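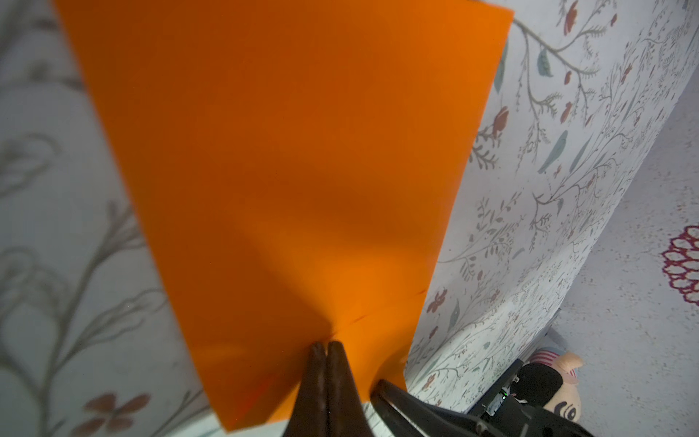 Skedo vs Engate fingers, first go

Been meaning to write this up since August. Two sets of gripper fingers on the bench, the Skedo ones (stubby, rounded) and the Engate ones (long, triangular cutout, cheaper by a mile). Same arms, same controller, same dumb task – pick up a thin orange sheet and bend it without dropping it.

Thin sheets are horrible. Too little force and they slide out, too much and you get a crease that never leaves. Did 141 grabs over a few evenings. My notes are a mess but here's the gist.

Skedo: holds a corner fine, hates the middle of a sheet.
Engate: gets under an edge way better, but the screws work loose. Had to retighten 4 times. Threadlock is on the list.
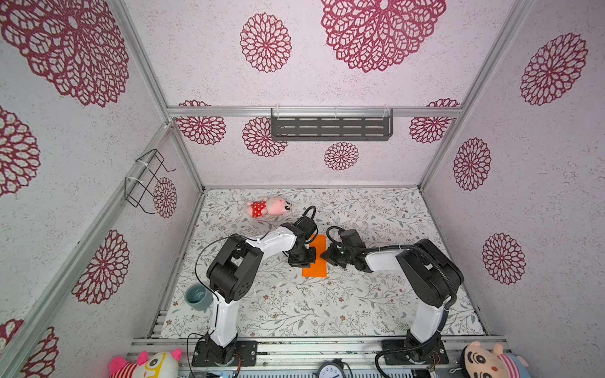

The two-arm part

One arm alone was never going to cut it. With both reaching in over the sheet you have to be really careful about who moves first, the grippers end up almost facing each other and I've had them knock tips more than once. Added a delay of 11 ms on the right side in the Lowther controller and teh knocking mostly went away. No idea why 11. Tried other numbers, they were worse.

Wrist cameras are what I care about most right now. From up close you can see the sheet start to fold well before the overhead view shows anything. The curl just looks like a flat orange blob from up top.

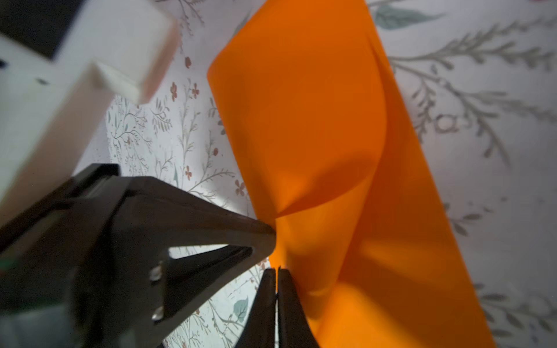 Exposure is the annoying bit. Orange goes blown out on one side and nearly brown in the folds, and auto exposure hunts the whole time. Locked it by hand, much better. Should of done that on day one. The log has 3768 frames from before the lock and I'm probably tossing most of them.

Overhead cam is still worth keeping for a quick check on where both elbows are, plus which gripper has hold of what.

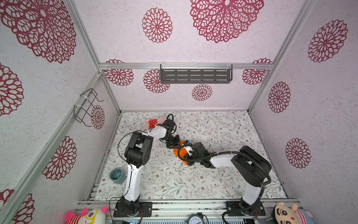 Filed under: grippers, cameras, Clollstead bench

Next up is softer pads on the Skedo fingers, then the same grabs again with the exposure locked from the start. Also need shorter cables – the loop on the left arm bugs me. If anyone has run Engate fingers with the Lowther controller for longer than a couple weeks, leave a comment, I want to know if the screws ever settle down.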